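Farance plant rehearses gripper change on screen first

23 November 2024

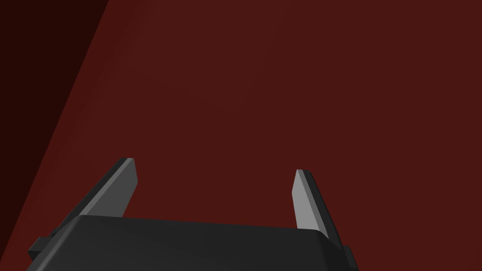
A simulated view of the two-finger gripper, open, facing a dark red surface.

Packaging firm Jukness has finished resetting the gripper on the palletizing cell at its Farance plant, after working out the new finger positions in a computer model.

The cell had been dropping cartons since February, when the plant switched to a wider box. Maintenance lead Oranuch Intarasuk said the fingers were closing off-centre and marking the cardboard on one side.

Her crew ran 300 simulated approaches before changing anything on the floor. The wider opening was then copied to the robot's controller, and the cell was stopped for 16 hours while the finger mounts were cleaned, shimmed and tightened.

"We used to do all of that with the line down," Intarasuk said. "You'd move it a hair, try a box, and move it again."

Integrator Stirkuseck built the model and trained four technicians to use it. Its project manager, Kanokwan Kongkaew, said the fingers should now be checked for centre every 400 operating hours, and after any collision.

The worn finger pads were replaced during the same stop. A spare set is kept in the plant's tool crib.

Jukness plans to do the same work on its second palletizing cell in February.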